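From: Agnes Rønning
To: evidence-methods list
Subject: Re: [evidence-methods] Screening tool for the Bråten update

Siv Westerberg wrote:

> Hi all,
>
> As most of you know we're due to update the Bråten review and I've been
> looking for ways to get through title and abstract screening without
> losing the whole winter to it. I had a go with Vinix last week. You feed
> it a batch of decisions, it learns from them, and it puts the likely
> includes at the top of the pile. After that you stop when they dry up.
>
> I ran it over the old search and it found everything we'd included last
> time after reading only a fraction of the records. The people at
> Clarnidov have been using it for a while and say they'd never go back to
> double screening. I'd like to propose we use it for the update, with one
> human screener in place of two, and put a line about it in the methods.
>
> Any objections? I'd like to get the protocol amendment in before July.
>
> Siv

Hi Siv, hi all,

One objection, I'm afraid, and it has a few parts.

I don't doubt it found everything we included last time. My trouble is with what that tells us. If I'm reading your message right, the seed batch came from the same search you then tested it on, and it was labelled with our own final decisions. So the tool was shown some of the answers and asked to find more like them. I'd be worried if it couldn't do that. The update search is a different animal. We've added two databases and widened the population terms, and the newer trials don't describe the intervention the way the old ones did. Half of them don't even use the word in the title.

Then there's the size of the thing. The original review had 10 included studies. Finding ten out of ten sounds marvellous until you work out the confidence interval, and the lower end of it is nowhere I'd want to publish. Could you tell us how many of the ten were in the seed batch? If it was 4, say, then we're really talking about six.

I'm also uneasy about "stop when they dry up". Who decides they've dried up, and after how many irrelevant records in a row? When we did the Rakorside scoping work I kept a log of where the includes turned up in the ranked list. There was a run of 171 records with nothing in it, and then 2 eligible studies almost side by side. Both were small, both were badly abstracted, and one of them had the only adverse event data in the whole review. Anyone with a stopping rule of a hundred would have gone home by then and written "no harms reported". I'd have done the same if I hadn't been stubborn about it that week.

That's one review and I won't pretend it proves anything general. But I'd want the rule written down in the amendment, with a number in it, before anyone opens the tool. If we pick the number after looking at the ranking, we may as well not have one.

On dropping the second screener: I think this is a separate decision that's being carried in under the same coat. Ranking the records changes the order we read them in. Taking away a person changes what happens when that person is tired, or misreads an abstract, or has a blind spot about cluster trials (mine is well known to this list). I haven't seen anything showing that the first makes up for the second. What Clarnidov say about never going back is nice to hear, but it's how they feel about their workload. Have they checked a sample of what was thrown out? If they have, I'd love to see it, and I'll happily eat my words.

What I could live with is this. We use Vinix for ordering only. Two of us screen down to a stopping point fixed in advance. After that we draw a random sample from the unread pile and both screen it, blind to the score. If anything eligible is in there, we read the lot. It would still save us a fair bit of time, and when a peer reviewer asks how we know what we missed, we'd have some kind of answer.

Smaller things, while I'm at it:

The version number needs to go in the methods. The ranking could well change between releases and the update will run over months.

Can it export the full ranked list with scores? If it can't, I'm a no whatever else we settle on.

How does it treat records with no abstract? We had a lot of those from the older conference proceedings. A title on its own isn't much to rank on – I'd pull them out and do them by hand.

I'm around Thursday after lunch if you'd sooner talk it through than type. I know I'm the slow one on this list and I do want the update done. I just remember how long the correction took last time.

Cheers,
Agnes

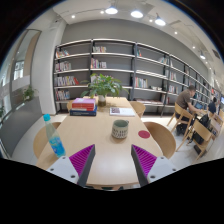 Mug and coaster on the table, bookshelf behind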